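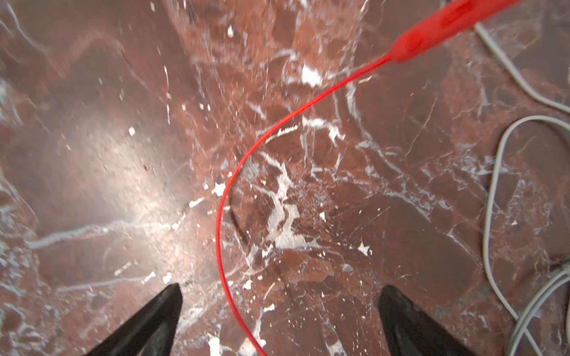
Part 2: Setting up your Gendow feeder

Guides > Feeding > Automatic feeders > Gendow > Set-up

Last updated 2018-11-29

If you've come straight from Part 1, you've got everything out of the box, you've checked the parts against the packing sheet, and you've probably got a cat sitting in the box. Leave the cat there for now, it'll keep busy while you do this bit.

I wrote this because the booklet that comes with the Gendow is tiny and the drawings are worse (mine seems to show the hopper going on sideways). I've set up a lot of these now, for myself and for people at the rescue, and my own feeder's meal counter says 2,079 as I type this, so I've had time to make most of the mistakes. Everything below is for the dry food model with the single bowl. If you have the twin bowl version, the steps are the same up to the point where you attach the tray, and then you want Part 4.

Before you start

You'll need a damp cloth, a dry cloth, a bag of your pet's usual dry food, a kitchen scale if you own one, and the batteries. The batteries are the fat D size, and they aren't in the box. I didn't notice that the first time and had to drive to the store in my slippers.

Wash the bowl, the tray and the inside of the hopper with warm water and a drop of dish soap. Rinse them well. Cats especially can smell soap from another zip code and some of them will refuse to eat over it.

CAUTION: The base has the motor in it. Don't put it under the faucet, don't put it in the dishwasher, don't soak it. Wipe it and that's all.

Putting it together

1. Pick the spot first. Once the feeder is full it's heavy and annoying to carry, and the hopper lid loves to pop off when you tilt it. You want a flat, level place near an outlet, away from the stove and out of direct sun. Keep it a good distance from the litter box too. If your pet already eats somewhere, put it right there.

2. Set the base down with the chute facing out into the room. Press on each corner in turn. If it rocks, shift it or fold a bit of cardboard under the low foot.

3. Drop the rotor into the middle of the base. It's the thing that looks like a little paddle wheel, with eight pockets. There's a flat side on the post and a flat side in the hole, and they have to line up. When it's right it sinks down with a soft click and you can't wiggle it. If it sits proud at all, lift it out and try again.

4. Lower the hopper straight down over the rotor, then turn it clockwise until the two arrows meet. Please don't force it! If it won't turn, nine times out of ten the rotor isn't all the way down, so go back to step 3.

5. Hook the tray onto the front. Both tabs go into the slots underneath the chute and then you push the tray up until it catches. Put the bowl in the tray.

6. Tip the base back gently, open the battery door with a coin, and put the batteries in the way the little springs tell you to. Close the door and stand it up again.

7. Plug in the adapter. The screen should light up and show four dashes.

NOTE: The batteries only take over when the power goes out. They keep the clock and the schedule alive and they'll run the motor too, but I wouldn't plan on using them full time. I tried it over one January when I was short on outlets and I was changing them constantly.

NOTE: Run the cord behind something. If you have a puppy or a kitten who chews, use one of those hard plastic cord covers. I use the Ruggiero cover because it snaps shut and my younger cat hasn't worked out how to get into it, though any stiff one will do.

Filling the hopper

8. Take the lid off by pinching both sides. Pour the food in slowly up to the line on the inside, and no higher. I know it's tempting to top it off! Over the line, the lid presses down on the food and the bottom layer packs tight and won't fall through.

9. Check the size of the kibble before you commit to the whole bag. The Gendow does well with small and medium pieces. Big dog kibble, anything shaped like a long bone, and anything sticky or semi-moist is going to jam. I've had good luck with round pieces and bad luck with the little crosses – they hook onto one another.

10. Drop the moisture packet into the holder under the lid, with the plastic cage snapped shut over it. Put the lid back and press until both sides click.

CAUTION: Never run the feeder with the cage missing. The packet can fall into the food, and you don't want a pet getting hold of it. If your cage is cracked or lost, leave the packet out completely and just keep less food in the hopper.

CAUTION: Dry food only. No canned food, no raw food, no pills mixed in with the kibble. A pill could end up in any meal or get stuck in the rotor, and then you've got no idea what your pet has had.

Setting the clock

11. Hold down SET until the dashes start blinking. Use the up and down buttons for the hour, press SET, do the minutes, press SET again. Watch for the tiny "PM" in the corner of the screen. Judite Macedo, who runs the foster program at our rescue, set up a whole week of breakfasts with that one wrong and had a very loud houseful at dawn.

12. Press MEAL. You'll see a 1 on the left. Set the time you want with the arrows, press SET, and then choose the number of portions.

13. Press MEAL again for the next one, and so on. When you've put in all the meals you need, leave the others at dashes. Anything left at dashes is off.

14. Press and hold LOCK until the padlock shows up. Do this even if you don't have children in the house. Cats walk on things.

Working out the portions

This is the part where people write to me the most, so I'll go slowly. A "portion" on the Gendow is one pocket of the rotor, and how much food that is depends on your kibble. A dense little pellet weighs more per pocket than a puffy one. The booklet gives a single weight, and I've never once matched it.

15. Put an empty bowl under the chute. Hold FEED and let it drop eight portions, one after the other. That's one full turn of the rotor.

16. Weigh what came out, take off the weight of the bowl, and divide by eight. Write the answer on a piece of tape and stick it to the back of the feeder. You will forget it otherwise, I promise.

17. Take your pet's daily amount (from your vet, or from the bag if your vet is happy with that), divide it by the weight on your tape, and that's how many portions to share out across the day. If it comes out uneven, I round down and make up the difference by hand.

NOTE: Do the weighing over again whenever you change foods, even if it's the same brand in a new flavor. When I switched from Cullano chicken to Cullano fish I skipped it, and the vet noticed before I did.

The first few days

Don't set it up and leave town. I'd give it a week at home with you before you trust it with a weekend.

18. For the first two days, keep feeding by hand at the normal times, but put the food in the feeder's bowl. Leave the feeder plugged in and don't set any meals. Your pet gets used to the look of it and the smell of it.

19. On the next day, stand by the feeder at mealtime and press FEED yourself. The motor makes a grinding noise and then there's a rattle when the food hits the bowl. Some pets run off. Let them! Stay where you are, talk the way you'd usually talk, and let them come back when they're ready. Don't carry them over to it.

20. If the rattle is the problem, put a folded paper towel in the bottom of the bowl for a few meals. Nuno Bastos, who has a very nervous greyhound, sent me this one and I've passed it on ever since. Take it out as soon as the animal has relaxed, and skip it altogether for a dog that eats paper.

21. Once your pet is eating with you next to it, turn on the schedule. Stay close for the first couple of timed meals and check that the food came out and got eaten.

NOTE: If you have more than one pet sharing, watch who's eating what. A feeder can't tell them apart, and the greedy one learns the timetable very fast. In my house I ended up with a Gendow for one cat and an old Skandetti in the spare room for the other, with the door shut at mealtimes.

CAUTION: A feeder doesn't replace a person. If you're away overnight, have somebody look in, change the water and make sure the thing is still running. Pets on a medical diet, very young ones and very old ones need someone there for meals.

If something isn't right

Screen is blank: check the adapter is pushed all the way into the base. It goes in further than you'd think.

Motor runs and no food comes out: the hopper is low, or the food has bridged across the top of the rotor. Unplug it, take the lid off, and stir with a wooden spoon handle. Don't use your fingers.

Motor clicks and stops: that's a jam. Unplug it, take out the batteries, empty the hopper and lift out the rotor. There's usually one broken piece wedged by the post.

Too much food at one meal: look through every meal setting for a double. It's easy to put the same time in twice by pressing MEAL when you meant SET.

Cleaning the rotor and looking after the seals is in Part 3. Read that before your first refill, as the oil from the kibble builds up quicker than you'd expect in warm weather.

Related guides
Part 1: What's in the Gendow box
Part 3: Cleaning and refilling
Part 4: The twin bowl tray
Moving a cat from free feeding to set meals
Storing dry food in a humid house
Slow feeder bowls for dogs who gulp
Skandetti feeder: replacing the lid catch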